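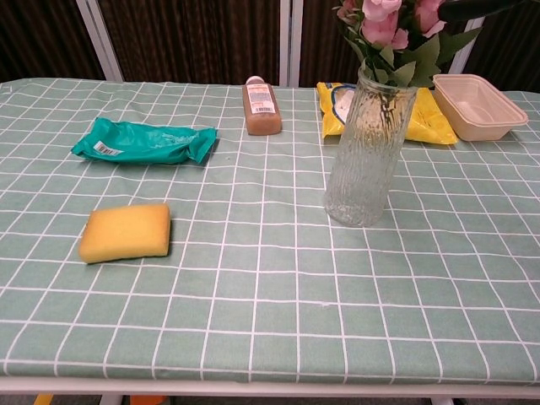
Workshop notebook, ball and equipment room
July, entry opened 8:40 a.m.
Subject: match ball pressure retention, second round

Purpose of the session

The club has received complaints from the coaching staff that match balls prepared on the eve of a fixture are soft by kickoff. The first round of checks, entered earlier in this book, compared balls by age and found no clear pattern. The present round compares them by valve and by the method of inflation. The results will be used to settle the preparation routine before the league season opens at Hatden.

Stock under test

The test group consists of 14 balls, all size 5, all thermally bonded, all drawn from the match and training cages. Seven are fitted with the Janssen valve that came with last season's order. Seven carry the older valve, which the supplier no longer lists. Each ball has been marked with a letter beside the valve in laundry pen. The letters run A to N. Balls A to G have the Janssen valve. Balls H to N have the older one.

Ball K was replaced before the session began. The original K had a lifted panel edge near the valve and was withdrawn to the training cage. The ball now marked K came from the same order and has had similar use, as far as the cage sheet shows. Readers comparing this entry with the first round should note that the two K balls are different.

Method

All balls were let down fully and left overnight on the rack with the door closed. At the start of the session each was inflated to 0.8 bar with the Tiro floor pump and measured with the separate dial gauge. The gauge on the pump itself was not used for any recorded figure. In the first round it read high against the dial gauge, and the difference grew as the pressure rose.

Needles were moistened with one drop of glycerin before each insertion. Dry needles were used in the first round for part of the group, which probably spoiled the comparison. A dry needle drags at the rubber on the way out, and two valves were found torn afterward.

Each measurement costs a little air. The loss was checked on ball A by taking five readings in succession, and the total drop was too small to read with confidence on the dial. It has been ignored. To keep the loss equal, every ball is to be measured the same number of times, including those that appear to be holding well.

The water check was done last. Each valve was held under the surface of the sink and watched for one minute. The result was entered as none, slow or steady.

Conditions

The equipment room stood at the same temperature at the start and at noon, according to the wall thermometer. The corridor heater is off for the summer. The outside door was opened twice for the delivery of corner flags and closed again promptly.

Readings, first interval

The first interval was 90 minutes, chosen to match the length of a game without the break. The Janssen group held closely together. Six of the seven showed no change that could be read on the dial. Ball D was down by a small but certain amount and gave slow bubbles in the sink. When the needle was withdrawn from D a fleck of dark rubber came with it, and the valve should be treated as damaged.

The older group was less even. H, J and M showed no change. I and L were slightly down. K and N were down enough to feel under the thumb, and N gave steady bubbles. N had passed a thumb test in the cage the previous afternoon. The thumb test should no longer be accepted as a check on match day.

Readings, second interval

The balls were remeasured at the end of the afternoon, at 5:15 p.m. The order of the group did not change. D, K and N had continued to fall. I and L had fallen slightly further but remained inside the permitted range. The remaining balls were within the width of the needle on the dial.

The referees' liaison sheet asks for balls between 0.6 and 1.1 bar at sea level. A ball set at 0.8 therefore has some room to fall before it is refused. The coaching staff prefer a ball nearer 0.9, and goalkeepers have asked for the same figure in training so that the flight matches. That request is noted and has not been acted on in this round. Changing the starting pressure now would prevent any comparison with the earlier figures.

Rebound check

A rebound check was added at the request of the academy coaches, who use a drop test when no gauge is at hand. Each ball was released from 2 meters onto the concrete floor beside the sink and the height of the first bounce was read against the wall scale. The bottom of the ball was used for both heights.

Ball A, at full pressure, rebounded to 115 centimeters on the first drop. The rest of the sound balls came close to this, with a spread that seems to owe more to the reading than to the ball. Reading a moving ball against a wall scale is difficult, and two observers standing at different heights gave different figures for the same drop. The person reading should kneel so that the eye is level with the expected mark.

Ball N, the softest of the group, gave a plainly lower bounce. Balls I and L could not be told apart from the sound balls by this test. The drop test will find a bad ball and will miss a doubtful one. It may remain in use at the academy for training, provided that the floor is hard. On the artificial surface it has little value, and on grass none.

Comments on the pump

The Tiro pump performed adequately through the session. The hose connector loosened twice and was retightened by hand. The washer inside the connector is flattened on one side and should be replaced from the spares drawer. There are three washers left of the correct size, stored in the tin with the stud keys. The foot plate is cracked but still stable.

The electric compressor was not used. It fills a ball more quickly than the operator can watch the gauge, and in the spring a training ball was taken well above its limit before the switch was released. The seam did not fail, but the ball was never round again. Until a regulator is fitted, the compressor is to be kept for the inflatable training mannequins.

Discussion

The figures favor the Janssen valve, although the case is weaker than the totals suggest. The older balls have had more matches, more wet afternoons and more needles through them. Age alone did not explain the losses in the first round, but age and valve type together have not been separated here. A proper separation would require older balls with new valves, and the bonded construction does not allow a valve to be changed without cutting a panel.

The damage to D deserves attention. It is among the newest balls in the room and the only one of its group to leak. The needle used on it came from the open jar on the bench. On inspection with the hand lens the tip had a burr on one side of the opening. The jar has been emptied. All the needles in it were drawn across a cotton cloth, and those which caught a thread were discarded. The cloth test takes a few seconds and should be repeated before each match preparation.

It is possible that a good part of the trouble reported by the coaches comes from these needles. The eve-of-match routine has always drawn from that jar, and the same needles have been carried to away fixtures in the side pocket of the ball bag, where they rub against keys and studs. The Indow needle case, which closes with a screw cap, has been empty on the shelf since it was delivered. It will be put to use.

Actions

D, K and N are withdrawn from match use. D and K may go to the training cage with a note on the valve. N is to be kept on the rack for demonstration to the match day staff.

I and L stay in the match cage for the preseason friendlies and are to be measured again on the morning of each one. If either has dropped below 0.7 overnight it is to be withdrawn.

Match balls will be inflated on the eve as before, then measured with the dial gauge on arrival at the ground and again before the warm-up. Both figures go on the cage sheet. The sheet has a column for this already, headed "check," which has been left blank for most of last season.

The dial gauge itself is due for comparison with the one held by the ground staff at Hatden. The comparison should be made before the next round, with both gauges read on the same ball inside the same few minutes.

Glycerin is nearly finished. One small bottle to be ordered with the tape.

Outstanding

The goalkeepers' request for 0.9 bar in training.

A regulator for the compressor, price still awaited.

Whether the futsal balls should be included in the next round. They have a different bladder and are kept at a lower pressure, and the dial gauge is hard to read at the bottom of its range. A gauge with a finer scale would be needed.

Rack left full overnight, balls A to N in order from the door, door closed. Next reading 8:30 a.m.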